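Cloth handling, second round: notes from November

The Billbridge robotics club has been working on cloth since the end of the summer term. The project is called Kokik, after a folder name that stuck. The goal for this year is modest: pick up a long, soft item from a bed, straighten it, fold it, and put it down where the folded things go. The arm in the club room will do this eventually. For now people do it, with a hand-held gripper in each hand, and the recordings become the training set for the policy.

The first round was done on a table with gray dish towels. Results transferred to other tables and other dish towels and to nothing else. Jonatan Sæther ran the first policy on a patterned pillowcase and it closed the fingers on air, repeatedly, a hand's width from the nearest edge. We decided that the second round would be recorded in a lived-in bedroom, on a printed bedspread, with a printed item on top of it. Print on print is hard to segment and hard to get depth from. It is also what people have at home.

Equipment

The grippers are the same ones as before. Yellow fingers with a slot in each, black housing, a wide-angle camera looking forward over the tips. Each unit has a sticker with its number and a QR code, and the code is scanned at the start of the session so that the left and right streams do not get swapped. They got swapped in the first round. We lost most of an afternoon of usable material to it and did not find out until the trajectories were plotted and every hand-over ran backwards.

Finger travel is calibrated before each session: fully open, fully closed, fully open, hold. If the closed reading has moved since the last session, check the two screws on the linkage before touching the software. I have now written this in three places.

Working with a long item means approaching it low, with the fingers nearly parallel to the mattress, and closing only when both tips are past the edge of the fabric. From above it is easy to catch the bedspread as well.
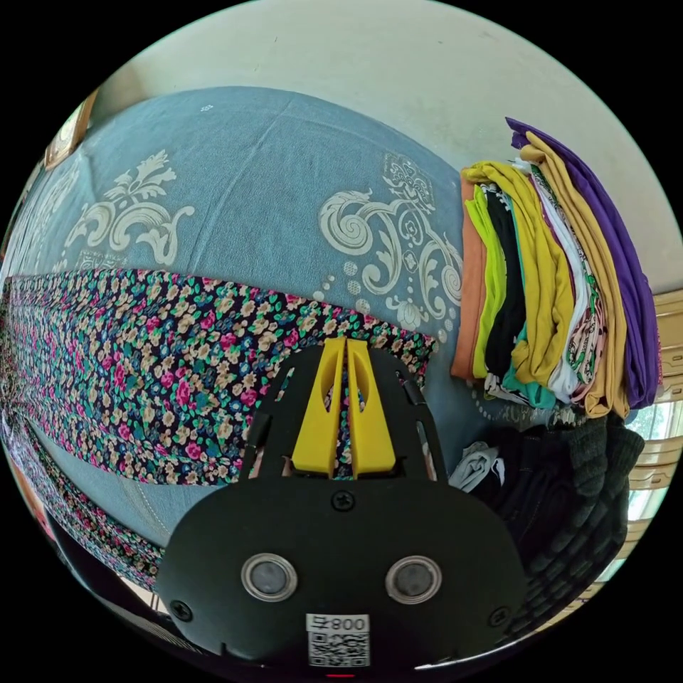 Agnes Tveit disagreed with the low approach when I put it in the draft of these notes. Her view is that a steeper angle gives the camera a better look at the fold line, and that catching the bedspread is an operator fault which goes away with practice. She wants both angles in the set, labeled, and compared on the arm. We will do that. My guess is that the arm cannot reach the low angle over a mattress edge anyway, in which case she wins by default.

Recording

The session plan called for 156 episodes. An episode starts with the item dropped in an uncontrolled shape and ends with both grippers clear of it. Between the two, the operator finds an end, lifts it, brings the other hand in, and pulls until the long edge is close to straight.

Finding an end is the slow part. Operators know where it is and go straight to it, which teaches the policy very little about searching. Linnea Midtbø proposed that whoever drops the item should not be the one who records, and that the operator should look away during the drop. Episodes got longer right away and, from the point of view of the data, better.
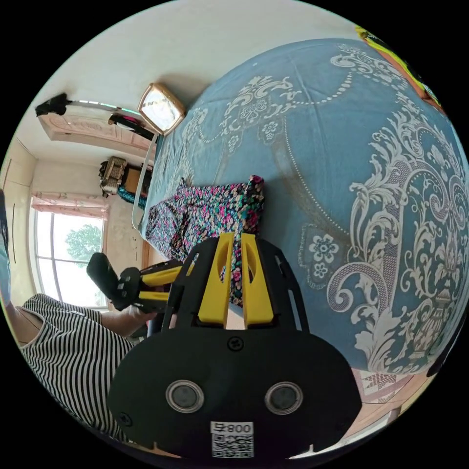 The second rule we added was a pause after each grasp. Half a second, no wrist motion. Without it the automatic segmentation puts the grasp and the lift in the same chunk, and the policy learns to start lifting before the fingers have closed. On dish towels this did not matter much. On thin fabric the item slides out.

Pulling straight with two hands needs the tension to come on evenly. There is no force sensing in the fingers, so tension has to be inferred from finger position and from what the camera sees. Printed fabric helps a little here, in that small flowers stretch visibly when pulled. That is the only advantage of print I have found so far.

A gathered end is a valid grasp. We argued over this. A flat pinch on one corner gives a cleaner fold later, but insisting on it meant three or four re-grasps per episode, and the arm has a time limit. The written rule is now: take the gathered end, travel, and spread it with the second hand if there is slack to do so.
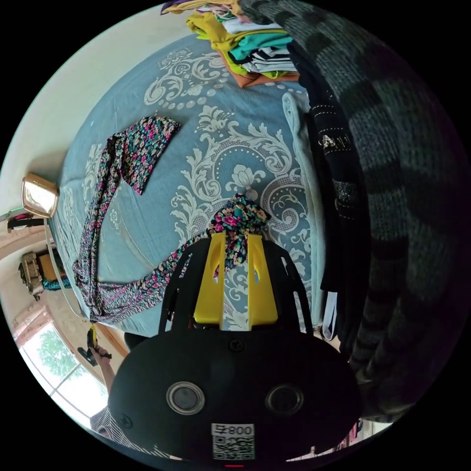
Failures, sorted by cause

After cleaning, the set from both rounds stands at 813 episodes. The discarded ones fall into a few groups.

Tracking loss. The pose estimate comes from the wide camera, and it drifts when most of the view is cloth close to the lens. It recovers once something rigid is visible. Plain wall is nearly as bad as cloth. Keep the wrist moving slowly and keep some furniture in view.

Elbow. When the operator leans across the bed, their sleeve enters the other camera. A striped sleeve moving over a patterned bedspread produces confident and wrong feature matches. Aslak Sjöberg wrote a mask for the lower corners that removes most of it, at the cost of a strip of image we would rather have kept.

Early release. The fingers open before the item is supported along its length, and the trailing part pulls it out of line on the way down. For a diagonal placement this means the far end lands first and the near end follows the gripper. Lower the whole thing, touch down, then open.
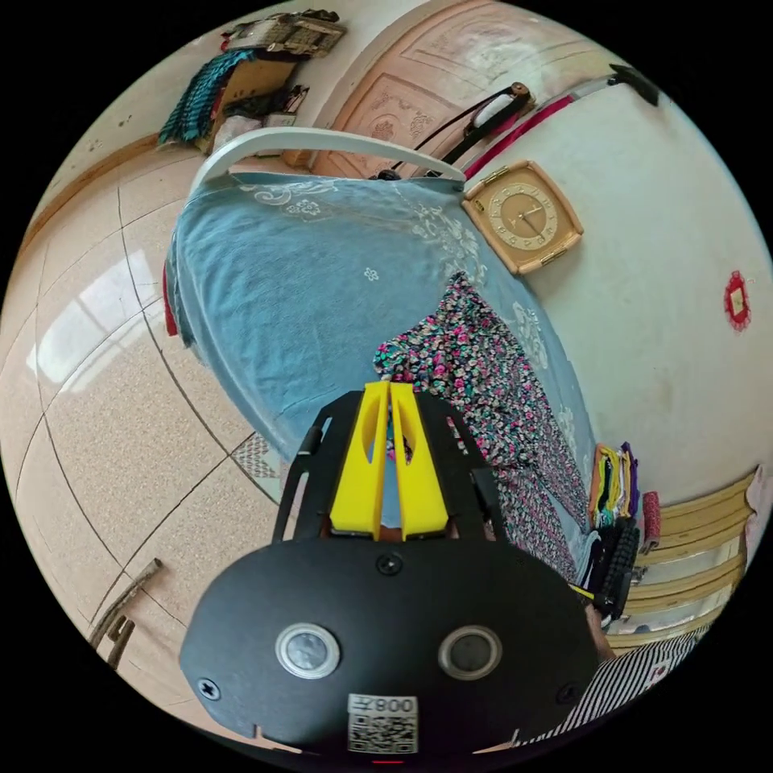
Next

Training on the combined set takes overnight on the club machine. The last run stopped at step 3912 with a full disk, so there is no result to report yet. Old checkpoints have been moved to the external drive and it is running again.

Eilif Skjelbred is building a mattress-height platform for the arm so that we can test reach before the Bostville open evening. If the low approach turns out to be out of range I will relabel those episodes and keep them as grasp-only data.

Open items: a second calibration jig, the comparison Agnes asked for, and a decision on whether folding onto an existing stack counts as part of the task or as a separate one. I lean toward separate.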